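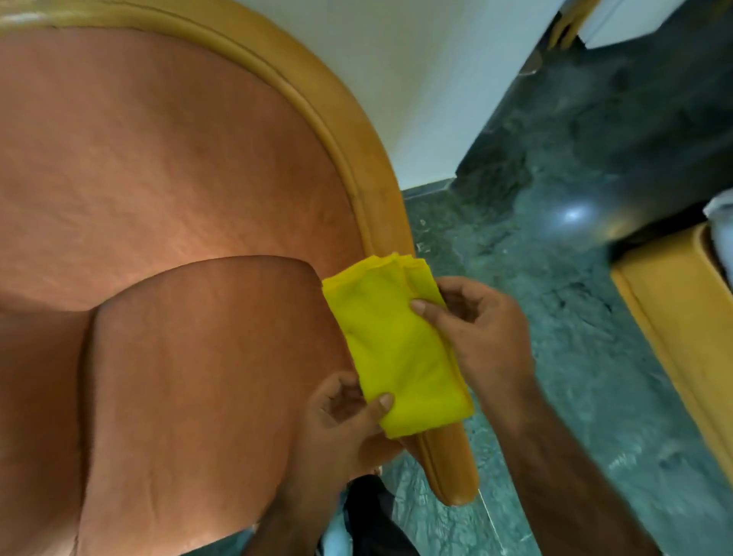 The limestone ridge above Drurnavard was once the floor of a shallow sea, and the evidence is plain to any visitor who walks the quarry road with reasonable attention. The beds are tilted, and in places they are folded so tightly that the same layer is met three times within a short climb. Readers who have difficulty picturing this may think of a soft yellow cloth folded into several layers and held against the wooden rail of an armchair. A person working along the edge of such a cloth would pass through the same fabric again and again, and could easily conclude that it was much thicker than it is. The first surveyors of the ridge reached a conclusion of that kind, and their thickness for the Jelora Limestone remained in the local literature for a long time.

I have now completed my second season of walking and recording on the ridge, and this entry sets out the present state of the work. The notes are those of a private individual with some training in geology. They should be read alongside the published map sheet, which remains the proper reference for the district.

## The sequence

Three units are exposed between the river Kan and the summit. The lowest is a dark gray shale, poorly exposed except in the stream bank, with small flattened shells and very little else. The Jelora Limestone follows. It is pale, well bedded, and rich in crinoid stems and brachiopods, with occasional solitary corals in the upper part. A coarse brown sandstone caps the ridge and contains no marine fossils that I have been able to find.

The change from shale to limestone is gradual. Thin limestone bands appear in the shale, become more frequent, and finally take over. I interpret this as a slow clearing of the water as the supply of mud declined. The contact with the sandstone is sharp and uneven, and pebbles of the limestone occur in the lowest sandstone bed. The sea floor had therefore hardened and been exposed to erosion before the sand arrived.

## The question of thickness

The older account gives the limestone a thickness of 1,592 feet. My own section, measured along the quarry road and corrected for the repeated beds, comes to nearly 1,000 feet. The difference is explained by two folds in the middle of the slope. Their hinges are hidden under soil and scrub, but the direction in which the beds face can be established from the corals, many of which are preserved in the position in which they grew. On the central limb of the fold pair they are upside down.

I recorded the orientation of 75 corals. Of these, 69 agreed with the interpretation given here. The remaining six lay on their sides and were most likely moved by currents before burial, and I have given them no weight in either direction.

## Access and conduct

The lower quarry at Ilteo is private land and permission must be obtained at the farm office before entry. The upper quarry is open during daylight hours. Hammering is prohibited in both. Loose material on the quarry floor may be examined, but it should be left where it was found, and I have collected nothing from the faces.

The road was closed for part of January after a rockfall near the second bend. It has reopened, although the fresh face is unstable and should be viewed from the far side of the road. It shows the best brachiopod bed on the ridge, with many shells still closed.

## Remaining work

The eastern end of the ridge has not been measured. The beds there dip more gently, and I expect the folds to open out before they reach the Kan. The sandstone contact also needs to be followed farther north, where an earlier note mentions a thin red clay between the two units. If that clay is an old soil, it would be of considerable interest, as it would show that the area had been dry land long enough for weathering to take hold.

Corrections from readers who know the ground are welcome and will be added to this entry with acknowledgment. A revised version of the measured section will be posted once the eastern traverse has been walked.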